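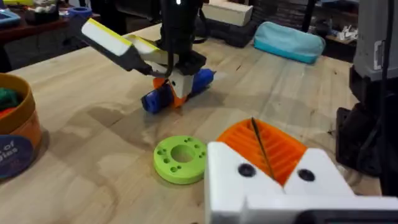

4. Oiling and caring for the tabletop

Your Sernitz table leaves the workshop with one thin coat of hardwax oil. It needs a second coat at home before everyday use, and a light refresh whenever water stops beading on the surface.

You will need:
Honar Clear Oil, 200 ml can (part no. 1039)
Two lint-free cotton cloths
The gray finishing pad from the hardware bag
A soft brush or vacuum with a brush head

Before you start
Let the table stand unwrapped overnight in the room where it will be used. The room should be at 20 °C or a little warmer. In January, keep the table away from radiators while it adjusts.

1. Clear the top completely and brush or vacuum off all dust.

2. Rub the surface with the gray pad, following the grain. Use light pressure. Go over the edges once only, as the oil is thinner there.

3. Wipe with a barely damp cloth and leave to dry for an hour.

4. Stir the oil with a flat stick. Do not shake the can – air bubbles leave small pits in the finish.

5. Pour a little oil onto a dry cloth and spread it thinly, one board width at a time.

6. Wait some 5 minutes, then wipe off everything that has not soaked in. The surface should feel smooth and never tacky.

7. Leave overnight before putting anything on the table. Keep water and hot dishes off it for the first week.

CAUTION: Oily cloths can catch fire on their own. Spread them flat outdoors to dry, or soak them in water and store them in a closed metal container until disposal.

CAUTION: Do not use steam cleaners, scouring powder or furniture polish containing silicone.

Note: Color and figure vary from board to board. Dark streaks and swirls are part of the wood and will deepen slightly with oil. They are not covered by the finish warranty.

Note: If you ordered the Zuvham extension leaf, oil it on the same day as the main top, underside included. A leaf oiled on one side only may cup in storage.

For scratches and water rings, go to section 5. For loose legs, go to section 6.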